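双臂搬运柔性容器:去掉腕部相机反而更稳?
版块:操作与模仿学习 > 方法讨论

青瓦 楼主
最近在复现Brikby那套双臂策略,任务是两只手配合把藤编篮挪到指定位置,再往里放东西。遇到一个结果想请大家看看。
数据一共567条演示,全部遥操作采集。输入是一路固定相机加两路腕部相机,动作用分块预测,每次预测90步。训了3个随机种子,每个种子测70次。
按原来的想法,腕部视角应该对抓篮沿有帮助。可是把两路腕部相机都去掉,只留固定相机,3个种子的成功率都比三路全开的高。抓橙色毛绒玩具的子任务正好反过来,没有腕部相机就明显变差。
固定相机的视角是这样的:

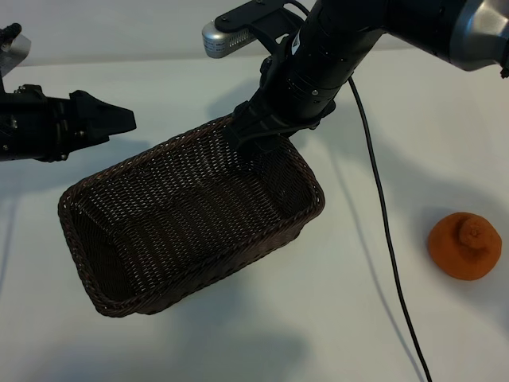 Nikola Chmielewska:先问归一化。三路图像是共用一个编码器还是各用各的?共用的话,腕部图像的亮度分布和固定相机差得远,统计量会被带偏。我以前在Ruron的代码上碰到过,症状跟你说的差不多,改成独立编码器以后差距小了一半。

青瓦 楼主
各用各的,权重不共享,归一化也是分开算的。这一项我查过。

半导体蚊子
我觉得跟编码器没关系。篮子是深色的,编织纹理到处重复,手腕一靠近,画面里全是一样的斜纹,网络很难判断自己在篮沿的哪一段。毛绒玩具颜色跟桌面、篮子都分得开,近处看轮廓也清楚,所以腕部视角有用。你把失败的那几次按阶段分一下,看是不是都集中在夹住之前那一小段。

青瓦 楼主
回楼上,分过了。三路全开的时候,失败大多出在接近篮沿的最后一段,夹爪停在篮沿旁边来回修正,一直不闭合。只用固定相机的时候,这种来回修正很少,失败多半是夹偏。
贴一张腕部相机的图,夹爪离篮子很近。

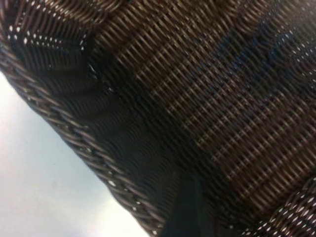
图2 腕部相机近距离视角,原图未裁剪

lao_kang
这个角度左边那条编边还是能看清的,走向也明确,右边糊一些。我不同意说腕部图里没有信息。从左上一直延伸到下方的那条边就是很好的定位线索,问题在于网络有没有学会用它。567条演示对三路输入来说偏少,你加到两倍再比,结论可能就翻过来了。

半导体蚊子
边的走向能看出来,沿着边的位置看不出来。编边每一段长得都差不多,往前挪两厘米画面几乎不变。这是孔径问题,加数据解决不了。

lao_kang
沿边方向的位置可以由固定相机给,腕部相机只负责垂直于边的方向,两边互补。人做这个动作也是这么分工的。加数据能不能解决要试了才知道,现在下结论早了。

Nikola Chmielewska:我站lao_kang这边,但是不建议一上来就加数据,遥操作太费人。先做一个便宜的:训练时随机丢掉腕部图像,测试时三路全开。如果成功率回到只用固定相机的水平甚至更高,说明是过度依赖某一路,信息本身没问题。

青瓦 楼主
这个可以做,今晚就能排上。丢弃概率有建议吗?

Nikola Chmielewska:两只手要独立丢,不要一起丢。概率从低往高扫几个点就行,别只跑一个值。

胶水与螺丝
插一句,90步的动作块会不会太长?夹爪在篮沿边上来回修正,有可能是相邻两个动作块衔接的时候互相打架,跟相机没有直接关系。Ener那个仓库的默认设置会在重叠部分做加权平均,楼主用了没有?

青瓦 楼主
没用,我是整块执行完再重新预测。不过只用固定相机那组也是同样的执行方式,照样很少来回修正,所以单拿这个解释不通。

胶水与螺丝
解释不通全部,可以解释一部分。三路输入的预测在近处波动更大,块与块之间的跳变就更大,看起来就是来回修正。建议把每次重新预测时的首个动作和上一块的末尾动作作差,画出来看看。

半导体蚊子
同意画这个图。另外楼主说“3个种子都更高”,高多少没写。每个种子70次,差三四次的话什么都说明不了。

青瓦 楼主
差距不止三四次,最小的那个种子也差了十几次。完整表格等随机丢弃那组跑完一起发,免得分两次看。初始位置两组用的是同一份列表,篮子的朝向也是照着列表摆的。

lao_kang
朝向在演示里的分布也发一下。如果演示里大部分篮子都是斜着放的,测试里混了横平竖直的,腕部那两路吃亏会更多。

青瓦 楼主
好,朝向直方图一起放。Beddoe的评测脚本我改过几行,到时候也传上来,有问题直接在脚本里标。

胶水与螺丝
脚本里记得把超时和夹偏分开计,原版是算在一起的。

青瓦 楼主
已经分开了。跑完回来更新。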